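Snack bar

A snack bar is a small portion of food in the form of a bar, made to be eaten by hand and without preparation. Most snack bars are based on cereals, nuts, dried fruit or a mixture of these, which are held together by a syrup or a paste. They are sold one by one or in boxes, and they are eaten between meals, during travel, at work and in sport. The article treats the bar as a food product. For bars made mainly of chocolate, see Chocolate bar.

Name

The English name is used for many different products, and the border between them is not strict. In the shops of Zatby the word "cereal bar" is the usual one, while in Saavedra the same goods are placed on the shelf as "energy bars", even when the energy content is low. In Rasuvari a local word is used which means "pressed grain". The word is older than the industrial product and at first was the name of a home-made sweet, sold at markets in autumn.

Ingredients

The body of the bar is most often rolled oats, puffed rice or crushed wheat. Nuts and seeds give fat and a harder bite. Dried fruits, such as dates, raisins and apricots, give sweetness and help to bind the mass. As binder the makers use glucose syrup, honey, rice syrup or date paste. A bar with much date paste stays soft for a long time, but it is heavy and sticks to the teeth. Salt is added in small quantity. Some bars have a coating on the lower side, from chocolate or from a yogurt-flavored fat.

A common weight is 40 grams. Smaller bars exist for children, and larger ones for hikers.

Production

There are two main methods. In the cold method the dry parts are mixed with the warm binder, the mass is spread as a wide sheet between rollers, cooled in a tunnel and cut, first in long strips and after that across. In the baked method the mass is pressed in trays and goes to the oven before cutting. Baked bars are drier and break more easily, and for this reason the crumbs are collected and used again in the next mixture.

The temperature of the syrup is the most delicate point. If the syrup is too cool, it does not cover the grains and the bar falls apart. If it is cooked too far, the bar becomes hard like candy. The Riro works near Zatby, which began with one line for a baked bar, changed to the cold method after many complaints about hardness. The old line remained in use for a broken granola sold in bags.

Packaging

Bars are sensitive to moisture and to oxygen. Oats take water from the air and lose their crispness, and the fat in nuts becomes rancid. The wrapper is therefore usually a film of several layers, often with a thin metal layer, closed with a seam along the back and a pressed seal at both ends. Printed colors frequently tell the flavor, but there is no agreement between producers, and green can mean apple in one brand and pistachio in another. 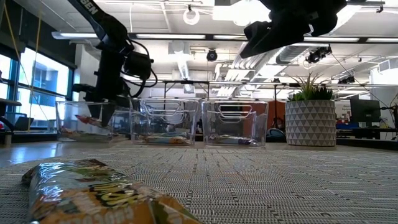
Saavedra, in a reader's letter printed by a consumer bulletin, is given as a place where the wrappers cannot be recycled at all: "We have a bin for paper, a bin for glass and a bin for bottles, and the bar wrapper goes with the ashes. I would buy the bar in paper and eat it the same week." The bulletin answered that paper wrappers had been tried for the local market and that the bars kept their quality only for a short time in summer.

Films made of a single material are easier to recycle than layered ones, but they can protect less well. Some sellers offer bars without single wrapping, laid in a tin with baking paper between them.

Nutrition

The content differs strongly from one type to another. A dense bar of nuts and dates, in the large size for hikers, can give 374 kilocalories, while a light bar of puffed rice gives less than 80. Because the portion is small, many people do not feel it as a meal, and the sugar in it is easily forgotten. Fiber is higher in bars with whole oats. Bars with nuts must carry an allergy warning in many countries, and often the warning is also on bars without nuts, if they are made on the same line.

Use

In Rasuvari the bars are part of the walking season, and the spring walk over the hills, held in April, gives 2000 of them to the walkers at the halfway point. In Zatby they are bought mostly in the morning, at station kiosks. Crushed bars are used also in the kitchen, as a base for cold cakes or over stewed apples.

See also

Granola
Flapjack
Dried fruit
Trail mix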